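Is a simulated kitchen project worth anything to a high school robotics club?

Posted by Glykeria Vasilakis in Clubs and School Projects

I coach a robotics club of 8 students at a public high school. For three years we've done the usual wheeled robots that push things across a mat. This year two of the older kids want to drop that and do the Bunora Challenge, where everything happens in simulation. You get a kitchen, an arm, and a list of chores like "pick up the cup and put it by the toaster." Teams write or train a controller, upload it, and get a score back.

I have doubts. The students showed me a run where the arm put the object down perfectly and they were thrilled. Then I asked them to move the starting spot a few inches and it knocked the thing off the counter. They changed some settings, it worked again, and they couldn't tell me which setting did it. I came away thinking they had learned to fiddle until the score goes up.

The other problem is money. The school has offered $1,900 and I can spend it on a used Driko tabletop arm or on a decent computer for the simulator. I can't do both. The simulator crawls on our school laptops, so staying with what we have isn't much of an option.

Has anyone run this with teenagers? Did they learn anything that carried over to real hardware? Please don't just send me the Bunora brochure, I've read it.

3 replies

Panagiotou
Go with the simulator, it's the future. Companies all use it now. My nephew did something like this and loved it. You can always get an arm next year.

Astard
I'll try to be more use than that. I've helped with a club that did this for two seasons and I went in as doubtful as you are. I'm still doubtful about parts of it.

First, your fiddling problem is real and it's the main one. The score on the Bunora site tells you very little. Our first team had a controller that scored well and was junk. The cup always started in the same place, so all they'd built was a recorded motion with extra steps. Moving the start position was exactly the right thing to do, and I'd make it a club rule. No result counts unless it has been run from 5 different starting spots, picked by somebody who didn't write the code. Have them write down the failures too. Ours hated it for a month and then started finding their own bugs.

Also, one change per run, and it goes in a notebook before they press start. If they can't say what they changed, they roll it back. Ours lost an entire Wednesday meeting to rolling back and I don't regret it.

Second, be suspicious of how good it looks. The kitchens are nicely drawn now, with shiny floors and all the appliances, and parents at the open house took it for proof that the thing worked. A good-looking countertop says nothing about whether the friction is right. In our version the gripper could hold an object by a sliver and it would stay put as if glued. Try that with a real cup and you'll be sweeping.

The grasp is where I'd spend your coaching time. Get the students to pause the run right when the gripper closes and look at it from more than one side.
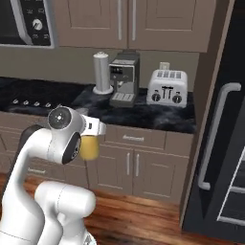
Ask them where the fingers are touching, how much room there is over the counter, and what happens to the wrist if the cup starts a bit farther back. Half of ours had never looked. They watched the score box. Once they had to answer out loud, they started catching bad grips before the arm moved off, and that habit did carry over when we borrowed a real arm in the spring.

Very little else carried over, in my opinion. The code didn't. The tuned numbers certainly didn't. Cables snag, motors get warm, the table isn't level, and the simulator has none of that. A team that has only ever worked in simulation is in for a bad first afternoon.

On the money, I'd want to know how used the used arm is. We looked at one of the older Driko models and the gripper had so much play in it that we walked away. If you can go and try it, pick up a full paper cup and an empty one twenty times each. If it manages that, buy the arm and let the two keen students run the simulator on a home computer if one of them has one. If it doesn't, get the computer and skip the top graphics settings, which ate most of our speed and changed nothing about the results.

Glykeria Vasilakis
Thanks, that's the sort of reply I was hoping for. The notebook rule starts next meeting whether they like it or not. The seller says I can come by and try the arm, so I'll bring cups. Did you let the students choose the 5 starting spots for each other, or did you pick them yourself?

Astard
Each other. They were much meaner than I would have been. Just make sure the spots are ones the arm can reach, or you'll spend the meeting refereeing.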